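4.2 Shape words in bilingual homes

The most delightful result came from the Kimaro diaries, where parents noted 1229 shape words over 7 months. Children mixed their two languages freely - and early! Of 242 mixed phrases, 135 paired a color from one language with a shape from the other, a pattern we had hardly dared hope for.

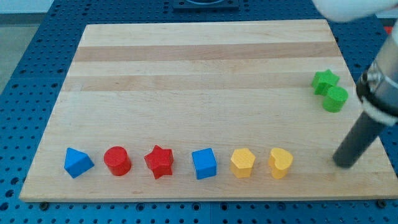 Figure 3. Wooden shape blocks, among them a blue triangular prism and a red cylinder.

One parent in Drollura wrote that her son kept "round" in English even when scolding the cat in his other language.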